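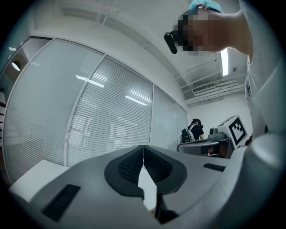
How Venetian Blinds Work

A venetian blind is a set of thin, flat strips called slats. The slats hang one above another on cords. When they are level, light passes between them. When they are tilted until they overlap, the blind is closed and most of the light is blocked.

Many offices hang blinds on glass walls. Glass lets people share daylight between rooms. It also lets everyone see in. Closed blinds give privacy without a solid wall.
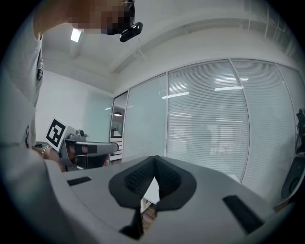 Color matters too. A white slat reflects much of the light that hits it. A black slat absorbs most of it and gets warmer in the sun. White ceilings use the same rule: they bounce lamp light back down into the room.

Try it: cut 5 strips of white card and hold them in a row near a lamp. Tilt them slowly. Watch the stripes of light on the table get thinner.

Words to know
Slat: one strip of a blind.
Reflect: to bounce light back.
Absorb: to take light in.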